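24/04/2019 – adhesive pull-off, Clenddale panels

Second batch of the Prulard two-part on powder-coated steel. Same mix ratio as the first batch, same scrim, but the coupons were abraded by hand this time instead of on the belt. Cure was 30 hours at bench temperature, then 2 hours in the small oven at 65 C. The oven overshoots on the first ramp, so the coupons went in after it had settled.

Failure mode is still mixed. Most of the bond area let go cleanly at the coating, with a band of cohesive failure along the trailing edge. The first batch showed the same band but on the opposite edge, and those coupons were clamped the other way round. Points to uneven squeeze-out more than surface prep. Next set gets shims at both ends and a spreader bar across the middle.
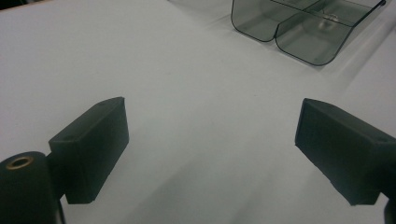 Glue line thickness remains the weak part of the method. Calipers on the stack minus calipers on the bare coupons gives a difference smaller than the variation in the powder coat, so the numbers in the last sheet should be treated as an upper bound only. The Endale report quotes a thickness without saying how it was measured. Would like to try sectioning and potting one coupon and reading it under the scope. A matte white surface like the tabletop in the photo is the right background for sorting offcuts before potting – the gray adhesive edge shows up against it, and on the steel bench it does not.

Arthur fixture: left-hand jaw still slips at the start of the pull. Visible as a step in the load trace, well before failure, so peak load is probably fine but extension is not. Do not use extension from either batch.

To do before the November samples:
- new jaw faces for the Arthur
- shims, 3 sets
- ask Prulard for the lot sheet on the hardener
- recheck oven against the loose thermocouple

Leftover mixed adhesive was past pot life, discarded.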